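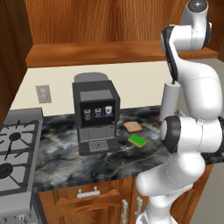 Carmela Farina objected last week that a flat white and a small latte are the same drink sold under two names, and she asked why the course treats them as separate items. The answer belongs with milk texture, so we take it first.

Week 2: Milk

Both drinks are espresso and steamed milk. A flat white normally has a thin layer of fine foam and less milk for the same coffee. A latte has more milk and a thicker top. Cafés differ, and Carmela is right that at some counters you would get the same cup whichever you asked for. For the written test, use the definitions in the Lillisis booklet.

Steaming has 2 stages. In the first, the tip of the wand sits just under the surface and air goes into the milk. In the second, the tip goes a little deeper and the milk turns in the jug, which breaks large bubbles into small ones. Stop adding air before the jug feels warm to the hand – most beginners carry on too long and end up with stiff foam that sits on the coffee like a lid.

Protein holds the bubbles. Fat gives the feel in the mouth. Skimmed milk foams easily but tastes thin; whole milk takes more care. Above 70°C the milk begins to taste cooked and the sweetness drops. Milk that has been steamed once should not be steamed again.

Oat and soya drinks vary a good deal by maker. Soya may split in very acidic coffee. If it does, try a darker roast or let the shot stand for a moment before pouring.

Cleaning: purge the wand before and after each jug, and wipe it with a damp cloth kept for that job only. Dried milk is hard to shift.

Reading: Russo, chapter 2. The Trivach notes on water hardness are for the week after.

Practical groups meet on Wednesday in room 633. Bring an apron and a thermometer if you have one.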